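Vudeck Games Newsletter
Filed under: Release News, Adventure
2020-07-21

Yupanqui gets its big second chapter

Well, friends, the wait is very nearly over. Those of you who have been with this newsletter since the first Yupanqui will remember how long we all spent climbing that mountain, falling off it, and climbing it again with a slightly better rope. The sequel picks up on the far side of the pass, in the flooded valley of Clonis, and after a long stretch with the preview build I can tell you that it feels like coming home to a house where somebody has added a whole new floor.

You play the same mapmaker as before, a little older and a good deal more tired, sent down into the valley to find out why the river has stopped running to the sea. The story takes its time. The first hour is mostly walking, talking and getting rained on, and I loved every minute of it, though I know a few of you will be tapping the skip button long before the ferry shows up. Please don't! There is a conversation on the ferry dock that pays off much later, and I would hate for anyone to miss it.

The map is the real star again. You still draw it yourself, by hand, and the game still lets you get it wrong. What's new is that you can now trade pages with the villagers, who have maps of their own – some good, some terrible, and one that I followed for most of an evening before I understood it had been drawn upside down. Climbing has been loosened up as well. Your grip no longer drains while you are standing still on a ledge, and you can move each hand separately with the two sticks, so reaching sideways for a hold feels far more natural than it did in the first game.
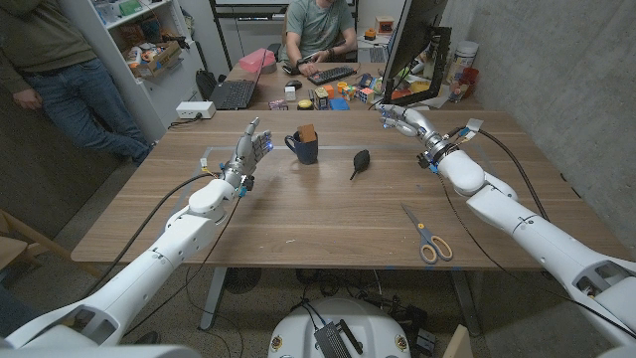 Playing with a friend

Yes, the thing you wrote in about more than anything else is finally in. The whole story can be played by 2 people, on one couch or online, and the second player can come and go whenever they like. Your friend gets a satchel, a lantern and a map of their own, and if the two maps disagree you will have to talk it over like adults. Online play needs a free Broler account, which takes a minute to set up. Couch play needs nothing but a second controller and some patience.

I should mention a couple of rough spots. The camera gets confused in the mill tunnels when both players wander in different directions, and the preview build dropped me back to the title screen once while I was crossing the long bridge. The game saves so often that I lost very little, but it did make me grumble.

What you get and when

The game goes out to everyone in September. If you ordered during our June sale, your copy is already tied to your account and will show up in your library on the day, so there is nothing for you to do. Everybody else can order through the store page at the usual price. The printed art book is a small run of 432 copies, and it ships separately from the game, so please check that your mailing address is up to date before you order one.

Old saves carry over in a small way. Finish the first game and your mapmaker starts the sequel with the battered compass and the blue scarf. The compass is handy in the marshes – the scarf does nothing at all, but I wore it the whole way through.

1,480 shares | 2 comments

Contact us | Unsubscribe | © 2020 Vudeck Games | Back to top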